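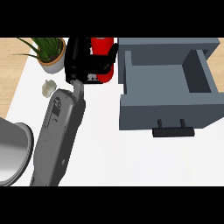
For the last weeks I have been comparing two control modes for the same arm and gripper, all in simulation, in my evenings after work. The first mode sends joint positions, the second sends the pose of the hand and lets the solver find the joints. I wanted a table that is a little annoying, with things of very different size close to the arm, so there is a big metal pot on one side, an open drawer on the other, and a fire extinguisher right behind the fingers. In such a place you quickly see which controller is careful with its elbow and which one is not.

The scene comes from a small package called Salletside. My friend Renato Troncoso showed it to me and I am thankful, even if the installation took me two evenings and a lot of coffee. The documentation supposes that you already know where the config files live. (They are in the hidden folder, in case you are searching too.)

I made 10 tries for each object, 5 with each controller. With joint positions the arm moves very smoothly, but the last centimeters are difficult. I correct a little in one joint and the hand goes somewhere I did not want. With the pose mode I can say "go down" and it goes down. The price is that sometimes the arm makes a strange big turn near its limits. In one try the log stopped at step 137 with a joint limit error, and I still do not understand why exactly there.

Round things are the hardest for me. The cup I prefer to take from the side, with the hand low over the table, and for this the pose mode is clearly better.

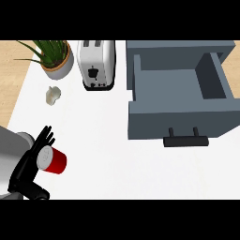

The red cup on its side, at the gripper.

Lorena Paredes asked me in a comment if the camera position changes the result. For me as operator, yes, very much. From this high view I judge left and right well, but the height over the table I mostly guess. I tried to add a second camera at the level of the table and my old laptop became so slow that I removed it again.

My next plan is the drawer handle. It is a thin bar, so I expect that the pose mode will push against it and the joint mode will miss it. If somebody has good values for the damping of the solver, please write them to me, mine are only copied from the default file.

Jul 29, 2023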